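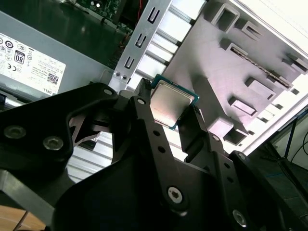

Trarkthorpe remet en état des ordinateurs de bureau d'entreprise. Dans le dernier lot, 121 tours de récupération. Le responsable de l'atelier nous a reçus devant un poste Dell ouvert, capot déposé, pour parler de l'étape qu'il juge la plus délicate : le processeur.

« Le boîtier métallique encaisse à peu près tout. Les contacts du socket, non. On tient la puce par les bords, on la lève droit, on la repose droit. »

Le levier de maintien se dégage avant toute chose, puis le cadre bascule sur sa charnière. Au remontage, l'ordre est inverse.

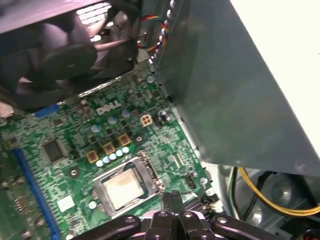

« Tant que le ventirad n'est pas revenu, on contrôle l'assise à l'œil, sous deux angles. Si le cadre force, on rouvre. » La pâte thermique, elle, n'est appliquée qu'ensuite, en une seule dose.

Les pièces déposées ne restent jamais sur l'établi. L'atelier utilise des supports dessinés par Nasution, à logements séparés.

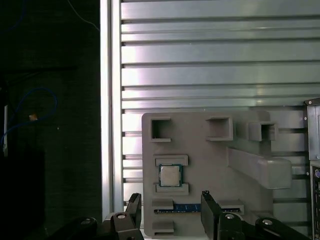

Processeur et barrette mémoire sur leur support gris.

« Avant, c'était des sachets. On perdait du temps, on mélangeait les références. » Il consacre désormais 40 minutes à chaque machine, test mémoire non compris.

La mémoire suit la même logique — une barrette, un emplacement, un démarrage. 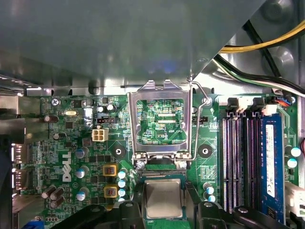
« Je commence avec un seul module. Si la machine démarre, j'ajoute les autres. Avec quatre barrettes d'un coup, une panne ne vous apprend rien. »

Les tours validées partent chez Jandton, qui se charge de l'installation du système. Le prochain lot est attendu en juin.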